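About Widcombe Heritage Walks

Last updated 3 May 2022

We've been walking people around the old river town of Widcombe for long enough now that some of the kids who came on our school tours are bringing kids of their own. What started as one person with a borrowed map and a loud voice has grown into a small touring company with 6 guides, a shed full of umbrellas and five regular routes, and we still get a thrill every time somebody stops in the middle of Trotard Street and looks up at a building they've driven past their whole life!

Our founder, Bogumił Wróbel, came to Widcombe to work at the flour mill and spent his lunch hours reading the names on the headstones behind St Luke's. He started asking questions at the post office, then at the bowling club, and before long people were handing him shoeboxes of letters and telling him about great-grandmothers who'd run the ferry. He led his first walk one August, in sideways rain, for a group made up mostly of his neighbours. They stayed out for the whole thing and then argued over tea about which bank the first ferry landing had been on. (We still have that argument. Bogumił says the east bank and the rest of us are coming around to the west.)

Where we walk

The Ferry and Flour route is our oldest and still our favourite to lead. It takes 90 minutes at an easy pace, starting at the old landing and following the tramway up to the mill, with a long stop at the weighbridge where farmers used to queue overnight at harvest. The path is flat until the last bit, where there's a short climb with a handrail.

The Tedwood route is for people who like their history with trees. Tedwood was a timber settlement just upstream, and for a while it was bigger than Widcombe – it had two pubs, a bakery, a brass band and its own cricket team, who by all accounts were dreadful. Most of it has gone back to bush, but you can still make out the sawpits, the line of the main street and the chimney of the schoolmaster's house. We love this one in early morning when the birds are going mad and the light comes in low across the clearing. Wear proper shoes, the creek crossing is muddy for most of the year.

Then there's the Pai Lane walk, the shortest of the lot and the one that seems to make people talkative. It covers the shopfronts and boarding houses behind the railway station, where the market gardeners and carters lived, and finishes at the old produce hall. A lot of what we know about the lane came from families who grew up there and were kind enough to sit down with us, and we add to that walk all the time as new stories come in.

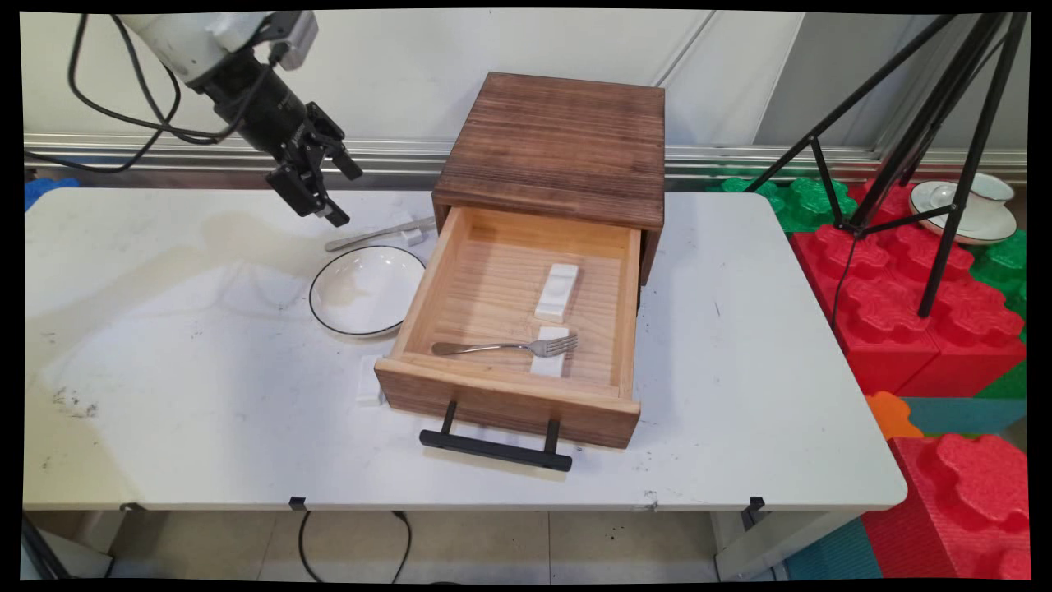 Do I need to know anything about local history before I join a walk?

None at all. We start every walk from scratch, and if you do happen to know a bit already your guide will be delighted to hear it, especially if it settles something about the ferry.

School groups make up a big part of our year and we're very fond of them. We've put together a trail booklet for the primary years with a hand-drawn map and a few puzzles, and there's a separate one for older students that uses extracts from council minutes and old newspapers. The dog licence dispute goes down particularly well. Teachers are welcome to come along on a public walk beforehand to get a feel for the route.

In between walks we look after a collection of almost 300 photographs lent or given to us by local families. We're slowly putting names to the faces, and we'd be thrilled to have your help. The mill picnic pictures are the hardest, as everybody's wearing a hat. If you recognise an uncle, a verandah or even a horse, please get in touch and tell us what you know.

Our guides all live in the district. Each of them researches and writes their own material, so the same route can be quite a different walk depending on who's out the front – one will tell you all about brickwork, and another will have you singing by the tramway bridge. Plenty of our regulars have done the same walk with every guide and tell us which version they liked best, in great detail.

Walks go ahead in light rain. We call them off in storms or extreme heat, and we'll ring you the evening before if it's looking doubtful. Dogs on leads are welcome on the Tedwood route, and prams are fine on Pai Lane.

Sign up to our newsletter for new walk dates and the latest mystery photograph. You can unsubscribe at any time.

© Widcombe Heritage Walks | Contact us | Back to top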